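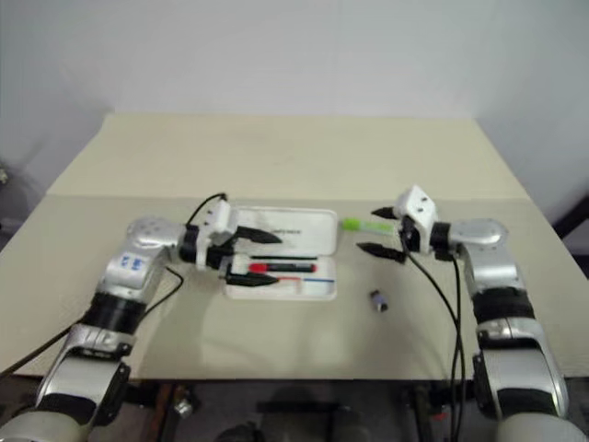

My daughter's robotics club finished its spring project in June, and I went to the open evening with my arms folded. I should say I like the club. I drive three of its members home most weeks and I have heard a lot about grippers.

The project was tidying a pencil case. Two arms, one table, put the pens and markers in the tray. The kids had been at it for 16 weeks, and by the end they had more than 150 recordings of somebody steering the arms through the job by hand. Those recordings go into a program, and the program is supposed to work out how to do it by itself.

Supposed to. I watched 16 tries that evening and kept a tally on the back of the parking slip. I won't print the score because the kids read this blog, but a passing grade would have needed some generosity. A highlighter is a fat, friendly thing to pick up. A thin pen lying flat against another pen is a different animal, and the arms went after it like me looking for my glasses in the dark.

What bothers me is the way the club talks about it. The handout said the team had "taught a robot to organize a desk." They had taught it one pencil case, on one bare table, with the lid already open. I asked what would happen with my daughter's real pencil case, the one with the broken zipper and the gum wrappers, and got a very long answer about generalization from Asanka Dissanayake, who runs the sessions. He is patient with me. He also admitted they had tried moving the case over by the width of a hand and it went badly – so at least somebody is asking.

The team calls its program Flunix. The other group's is Witico, and there is a rivalry I don't fully follow, something to do with who gets the table after four. My daughter is firmly Flunix. She spent two weeks on nothing but how wide the fingers should open before they close on something, and she can talk about it through an entire dinner.

Did she learn a lot? Sure. She now labels her files, which no parent or teacher had managed. She has also learned to say "the policy failed" when she drops a fork. I'm less sure the arms learned much, and I'd like the handout to say so.

Next term they want to add closing the lid. I asked if they might get the pens right first and was told that's not how it works. I'll be there again in the fall, with a bigger piece of paper.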